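6/4/22

To the Zornard Fund, from the Farcombe Lunch Club

Thank you again for the grant of £3000, and for your patience over this report, which I had hoped to get to you before the clocks changed. It has been a busy stretch and mostly a happy one, so I hope you'll forgive me if I ramble a little.

## How the lunches are going

When we applied we were feeding people once a fortnight and worrying about whether we could keep even that up. We now have lunch every week, and 34 people are on the list for a regular place. Our oldest guest turned 79 the week we restarted (she was rather put out to be told she was the oldest, and has asked me to say that she doesn't feel it). We've kept the charge for a meal where it was, and pudding is still included, as I think there would be a revolt otherwise!

Soup has been the great success of the winter. We began it in December as a stopgap while the big oven was waiting for a new thermostat, and by the time the oven was mended everyone had got used to a proper bowl of something hot before the main course. So now we do both, and the kitchen grumbles and carries on. We have also stopped putting everybody at long tables and gone over to round ones, where it's much easier to hear the person opposite, and a few flowers make it feel like an outing.

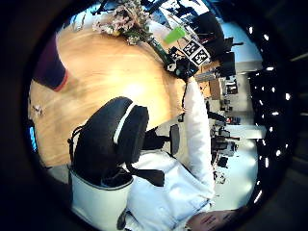 Sarmīte Kivi has asked me to add that the smaller tables have made a real difference to the people who come on their own, and that in her view we should have done it years ago. She would also like it on record that the leek and potato needs more pepper. I've passed both points on.

## What we have spent

The largest single item was the minibus. We put £1000 of your money towards hiring it from Plomano, with a driver, for the guests out on the top road who have no bus since the timetable was cut. It does two runs before lunch and two after, and in bad weather the driver very kindly goes right up to the doors. Without it I think we'd have lost a good many of our regulars over the cold months.

Most of the rest has gone on food. Prices have crept up, as I'm sure you hear from everyone, and cooking oil in particular has been a shock. We buy our vegetables and rice from Lý, who let us order late and will usually tell us what's good that week, so the menu tends to be settled over the telephone the day before.
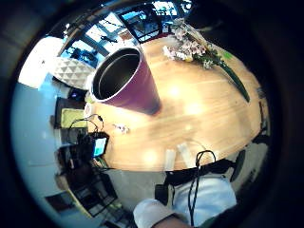

There is a little left over, and we'd like your permission to put it towards a second hot trolley. The one we have is a faithful old thing but it only keeps one side properly warm, and whoever is served last gets lukewarm carrots. I've asked for two prices and will send them on as soon as they come.

We did say in our application that we would run a cookery morning for carers. I'm sorry to say it hasn't happened yet. We had a date fixed and then half the kitchen went down with colds, and it slipped. It will be rearranged for the early summer, with simple one-pan suppers and plenty of time for a sit down and a chat afterwards. 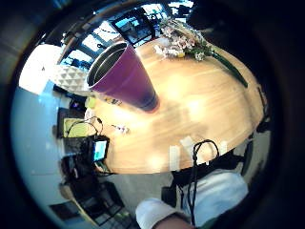
## Before the next report

- Hold the carers' cookery morning
- Agree the minibus hire with Plomano for another year
- Send you the two trolley prices
- Ask guests what they'd like to see on the summer menu (salad is a touchy subject)

If anyone from the Fund would like to come to lunch, please do. We sit down at half past twelve, and it helps the kitchen to know the day before.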